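Tips for keeping crypto backups and hardware wallets at home

Last updated 2021-03-12

Most of what goes wrong with a small crypto holding goes wrong in the house. A phone gets dropped in the sink, a slip of paper goes out with the junk mail, or a laptop is wiped before a trade-in. The tips on this page cover the household side: where to write things down, where to keep them, and how to check them. They apply to any wallet that gives you a recovery phrase.

## Writing the phrase down

Use a pencil or a pigment-ink pen on plain, uncoated paper. Gel ink smears, and receipt paper fades to blank within a few years. Print in capital letters and number each word. If your sevens look like ones, cross them.

Write it at a table with the door shut and your phone in another room. Don't photograph the sheet. Many phones copy photos to an online account on their own, and then the phrase is sitting on someone else's server.

Tear the sheet off the pad before you write on it. A pen leaves grooves in the pages underneath, and those can be read with a soft pencil rubbed over the top.

Make 2 copies. Keep them in different buildings if you can. A relative's house is fine if the envelope is sealed and you've signed across the flap.

## Metal plates

Paper is enough for most people. If you live in a wildfire area or have a basement that floods, stamp the words into a steel plate as well. I bought the Kohlhase plate kit, which cost more than I wanted to spend, and the letter punches are small for my hands. A set of ordinary punches from the hardware store and a blank stainless plate will do the same job.

Put the plate on concrete or a bench block. On a kitchen counter it bounces and you get double letters. Practice on a scrap piece first. Only the first 4 letters of each word are needed if your wallet uses the standard English word list, so there's no need to stamp the whole thing.

Wear safety glasses and ear protection. It's louder than you'd expect indoors.

## Where to keep things

Bad places: the freezer, the sock drawer, the Bible, the back of a picture frame, anything taped under a desk. Burglars check them, and families throw them out during a move.

A small fire-rated box bolted to a closet floor works well. Fire boxes hold moisture, so add a silica gel pack and change it every October when you do the smoke alarm batteries. Keep the paper in a zip-top bag inside the box. Lamination isn't worth it, and the heat can ruin some inks.

Store the hardware wallet itself away from the phrase. Coil the cable loosely and keep it with the device, or you'll spend an evening trying charging cords that carry power and no data.

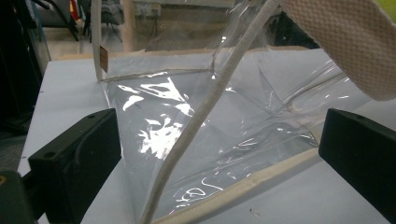 Label the outside of any pouch or box with something dull. "Printer warranty" is good. Rhiannon Morris wrote in to say she uses "Appliance manuals 1088," the number being her old street address, and hers has sat on an open shelf through two moves.

## Small amounts and reward apps

Points from games and shopping apps add up slowly. I had 230 points sitting in Jolo for most of a year before I looked at the cash-out rules. Write the following on an index card for each app:

- the email address you signed up with
- the minimum for a withdrawal
- whether points expire
- which wallet you send to

Don't write the password on the card. Keep that in your password manager.

## Checking your backup

Once a year, read each copy against the other, word by word. If your wallet has a recovery check, run it on the device. Never type the phrase into a website or a computer to "test" it.

Zodwa Zulu asked whether to tell family members. Tell one person where the box is and what it's for. They don't need to know the amount. A one-page letter kept with your will should say which wallet you use and who can help.

Old sheets should be cross-cut shredded or burned. Tearing them in half and using the kitchen bin isn't enough.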